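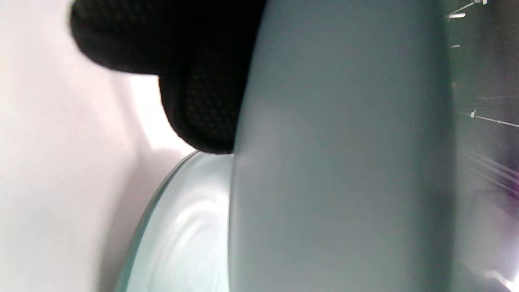
Do you need to soak whole mung beans before you cook them?

Soaking is optional with mung, they're small enough to go soft from dry if you give them a bit longer in the pan. Chickpeas and kidney beans are another matter and I'll get to those.

2/ I've been meaning to do a dried beans thread for ages and a few of you asked after the dal post, so get a brew. I am not a chef, I just eat a ridiculous amount of pulses and have ruined most of them at least once!

3/ Buying. I get mine from Siriwardena on the high street in Bendisthorpe, from the big sacks at the back (ask if you can't see what you want, half of it lives out the back room). Anywhere that sells a lot of them is good. Old beans stay hard however long you boil them, and a dusty packet from the bottom shelf of a shop that sells two a year will be old.

4/ I filled a jar last time and it came to 653 grams, which I only know because the scales are at the till and I'm nosy. Lasted me weeks. A small mug of dry mung makes a pan of dal for me plus lunch the next day plus a sad little tub I forget at the back of the fridge.

5/ Picking over. Tip them on a plate, a handful at a time, and push them about with your fingers. You're after grit, bits of stalk, shrivelled ones and anything that isn't the thing you bought. My old neighbour Rezaul Sikder did this in front of the cricket and could get through a whole bag in an innings.

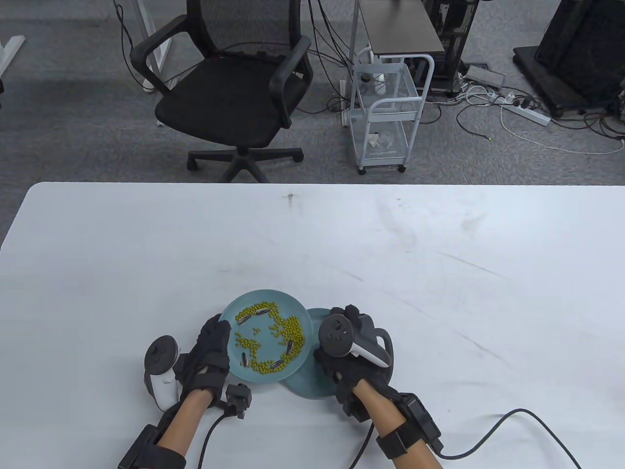 Mung beans with a few stripy sunflower seeds mixed in, on a teal plate.

6/ Pale plates are best for this btw. I used a dark brown bowl for years and couldn't see a thing. Also do it in daylight if you can. My kitchen bulb is the colour of weak tea and everything looks like a bean under it.

7/ Rinsing. Cold water, swish, pour off, repeat until it isn't cloudy. Anything that floats, bin it. Don't do what I did and rinse mung in a colander with big holes, I was finding them in the plughole till December.

8/ Right, soaking. Mung: don't bother, or an hour if you remembered. Red lentils: never. Black-eyed beans: a few hours is nice. Chickpeas: overnight, in far more water than you think, they swell like mad. Kidney beans: overnight, then throw that water away and boil them HARD in fresh water before you turn them down. Please don't skip that one and please don't put raw ones straight in a slow cooker, they can make you properly poorly.
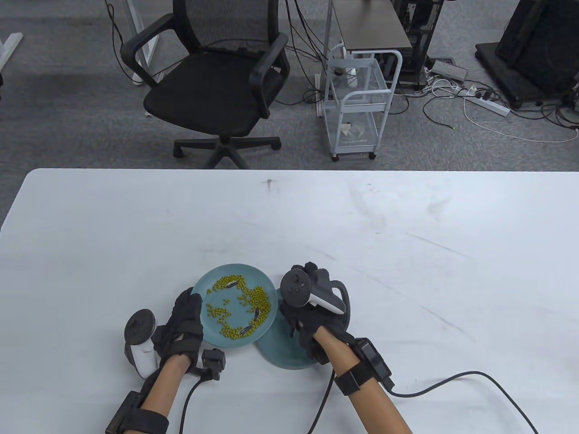

9/ Cooking mung. Fresh water, a good couple of inches over the top, pinch of turmeric, lid half on. I start checking at 15 minutes and they're usually nowhere near, but it makes me feel involved. Squash one against the side of the pan with a spoon. If it smears, it's done. If it skids off, carry on.

10/ Salt! People get very heated about this. I put it in from the start with everything and mine go soft, so I've stopped arguing. It's tomatoes and lemon that you want to hold back, acid does keep the skins tough. Found that out with a chilli that simmered for 60 minutes after I'd added the tin and still rattled.

11/ Sprouting, for the two of you who asked. Soak overnight, drain, jar on its side with a bit of muslin over the top, rinse morning and night. Little tails after a day or two. Drain them really well or they go slimy and smell like a pond. I cook mine, quick toss in a hot pan with mustard seeds and green chilli.

12/ Fathima Uddin from my evening class does hers with grated coconut and a squeeze of lime and I think about it more than is normal. Will try to get the amounts off her but she cooks by eye so don't hold your breath.

13/ Freezing works for all of them. Cook, cool, bag them flat with a splash of the cooking water. Write on the bag. WRITE ON THE BAG. I defrosted what I thought was chickpeas for a curry and it was stewed apple.

14/ Next time it's urad, if I can get the smell of the last lot out of the pressure cooker. Shout if there's another one you want me to do.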